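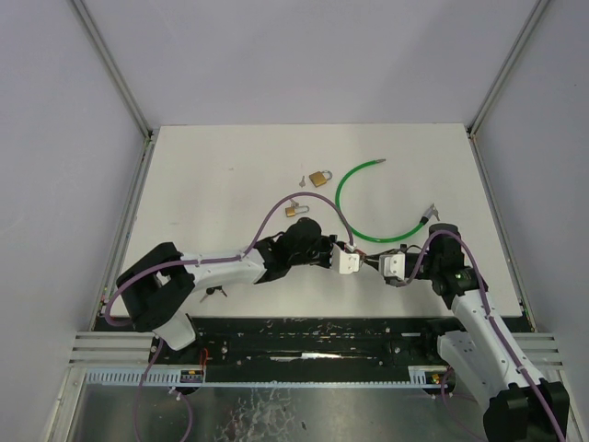
_Last changed: 26th October, M. Marín_

Storage yard walk-round, Brophy site. Do it in this order or you end up crossing the yard twice. Tick, cross or N/A, and write something if it's a cross. "Bad" is not a comment.

## Gates and fence

- [x] Front gate closes by itself. Slow last metre, drags on the bitumen. Hinge wants packing
- [x] Keypad lights up, all keys respond
- [ ] Rear gate chain. Two links worn thin, replace before the weekend
- [x] Fence line, creek side. Grass up to the mesh again, whipper snipper job
- [ ] Fence line, road side. Someone's leaned pallets on it. Moved what I could, the rest needs the ute
- [x] Signs readable from the road

## Row A and B (small units)

- [x] Roller doors, no bent tracks
- [ ] A14 door off its runner bottom left. Tenant rung, no answer, tried again after lunch
- [x] Gutters. Fine at the A end, B end full of gum leaves, cleared
- [x] Lights. One tube flickering outside B3, swapped it
- [ ] Drain grate outside B9 lifts when you step on the corner. Cone on it for now. TRIP HAZARD, do not just walk past it
- [x] No smells, no leaks under doors

Locks: check every occupied unit is locked and every vacant one has the yard lock on. Pull down on it, don't just look. A shackle can sit in the hole without being latched and you wont see it from the driveway.

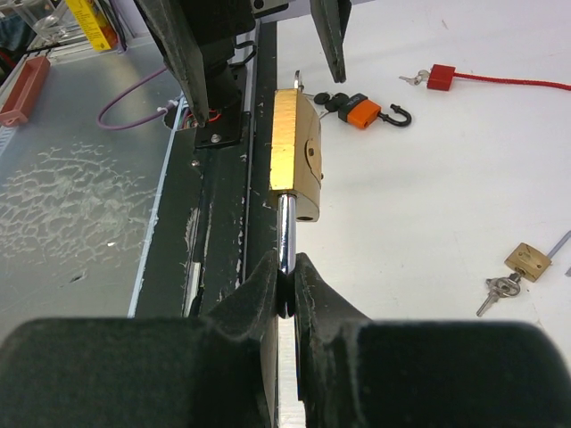

Same goes for the overlocked units, Row B especially. If one's stiff give it graphite, not oil, oil holds the grit and we're back there in March with bolt cutters. Anything you have to force, write the unit number down and swap it out. Spares are in the office, second drawer, keys tagged.

## Row C (big units, vehicles)

- [x] Wheel chocks under both caravans
- [x] Drip trays under boats
- [ ] C6 has a jerry can visible through the gap. Fuel not allowed in units, it's in the agreement. Letter going out
- [x] Clear width down the driveway, min 6 m. OK the whole way
- [x] Speed signs, 8 km/h. Still being ignored by the Wernero delivery blokes, have had a word

## Fire

- [x] Extinguishers: gauge in green, pin and tag in, nothing stacked in front
- [ ] Extinguisher outside C row, tag out of date. Booked with Irnach
- [x] Hose reel runs out and back, nozzle shuts off
- [x] Water tank, 3000 L, above the mark
- [ ] Exit light in office corridor dead. Battery probly 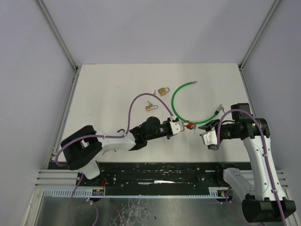
**Can we cut a tenant's lock if there's water coming out under the door?**
Only after ringing both numbers on file and getting the manager's ok, then two people present, photos before and after, and a yard lock on when you leave.

## Office and first aid

- [x] First aid kit sealed. Low on saline, added to the order
- [x] Trolleys, tyres up, brakes hold. Plate says 400 kg, people try it on
- [ ] Ladder: foot missing on one leg. Tagged out, leave it tagged
- [x] Test button on safety switch, trips and resets
- [x] Emergency contact sheet on wall, Distisberg after-hours number updated

## Still open

Rear chain, A14, grate at B9, C6 letter, extinguisher tag, exit light, ladder, pallets. Grate first please. Put your intials next to anything you close off and leave the sheet on the clipboard, not in your car.

Macarena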